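Inicio | Foros | Taller | Robótica casera | Buscar | Registrarse

Pinza de dos dedos: se me gira lo que agarro
28 de febrero de 2022, por Dayana Guzmán

skatalik_dg
Sigo con el brazo en la mesa del taller. Los dedos los imprimí en negro, con la cara interior inclinada. Con piezas cilíndricas bien, pero con cosas cuadradas y lisas se me va el ángulo al levantar. El servo está limitado a 1.925 en la escala del controlador. ¿Subo fuerza o cambio los dedos?

Hiritis
Cambia los dedos. Subir fuerza es cargarte el servo. Yo pegué una tira de goma fina en cada cara y se acabó el problema.

bermudez51
No estoy de acuerdo. La goma se despega en dos semanas y además te cambia la apertura. Yo subiría a 2.348 y vigilaría la temperatura.

Hiritis
A 2.348 yo quemé uno en septiembre. Allá cada cual.

Grovard
¿Con qué estás probando? Si lleva cable, el cable tira y gira la pieza aunque aprietes bien. Mira eso antes de tocar nada.

skatalik_dg
Con un cubo de enchufes azul, de cantos redondeados, con su cable blanco. No había pensado en el cable.

bermudez51
Pues puede ser eso, sí. Lo de la goma lo sigo viendo mal.

skatalik_dg
De momento no toco el límite. Voy a repetir con el cable más suelto por detrás y la cámara de la muñeca grabando, y luego con goma en un solo dedo para comparar. Subo los archivos STL cuando corrija el agujero pequeño de arriba, que me quedó justo para el tornillo.

Última actualización del hilo: hoy 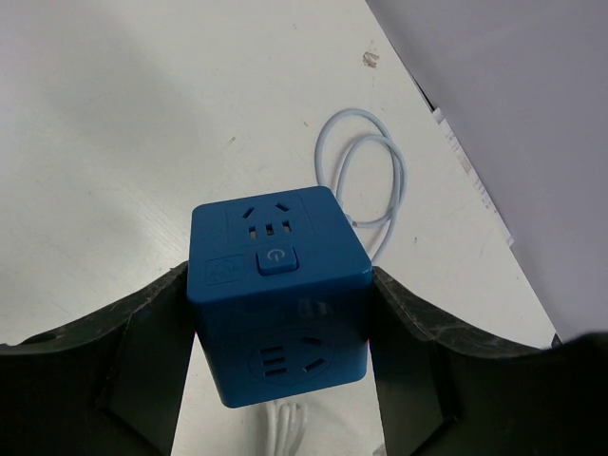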